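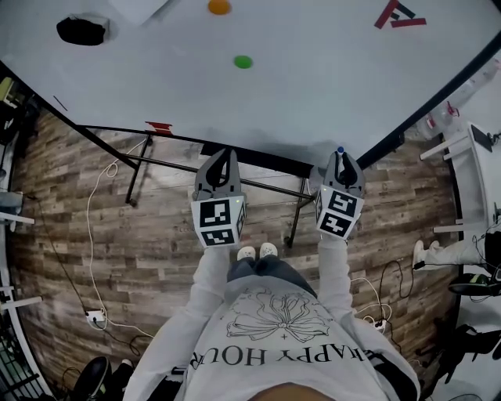 文・写真メモ/Ferhat Kaplan(Saraç 設備計画担当) 3月

印刷用ページ | メールで送る
ホーム > 設備 > 導入計画 > ギャラリー

ハンドグリッパー、来期分の見積もり用ページ。急ぎでまとめたので文章は雑です。数字はあとで表にします。

上の一枚、両手に1台ずつ。本体はグレー、指は黒、下にマーカー付きの白いキューブ。予算は必ず左右ペアで組むこと。単品で見積もると後で合わなくなる。

床のケーブルと電源タップも見てほしい。前回の申請、ここが丸ごと抜けてた。タップ、延長コード、配線カバー。金額は小さいのに後から通すのが面倒。今回は最初から入れる。

候補は2社。
Korkard:本体は安め、納期48日。予備の指は別売り。
Zetamis:納期は短い。キューブの貼り替えシートが付く。保守契約は年単位のみ。

Luko にも声をかけたが返事待ち。来なければ2社で進めます。

申請の枠は600万円。本体だけで使い切らないこと。机、棚、充電まわり、消耗品もこの中。予備の指は最初の発注に入れてくださいい。追加だと送料がまたかかる。

もうひとつ、場所の話。机のほかにホワイトボードも作業面として計上する。立てて使うので机とは置き方が違うし、まわりに人が立つ幅も要る。図面だと入るように見えても、両手を前に出すと意外と狭い。レイアウト費、削らないで。

小物も品目に入れる。マグネット、イレーザー、紙、マーカーのタグ。単価は安いけど品番がないと購買で止まる。前回の申請番号は217、同じ書式で出せばいいはず。 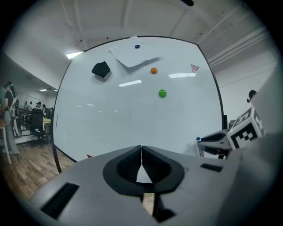
ホワイトボードでの作業。手前がグリッパーの指、右にもう1台。ボードにはマグネットと紙、イレーザー。

ボードの面はかなり光る。天井の照明が白い筋になって映り込んでいるので、艶消しの板も見積もりに追加。大きさは同程度で。価格差が小さければそっちにしたい。照明側をいじる案は工事費が別枠になるため今回は見送り。

残りの確認
・Korkard の指、片側だけ交換できるか
・Zetamis の保守、初年度の扱い
・タップの口数、机側とボード側で別に数える
・棚は既存のものを流用でいいか

品目の抜けに気づいた人は、午後4時までに Kaplan まで連絡くださし。見積書の差し替えはそのあとまとめてやります。

前へ | 次へ | 一覧 | ページの先頭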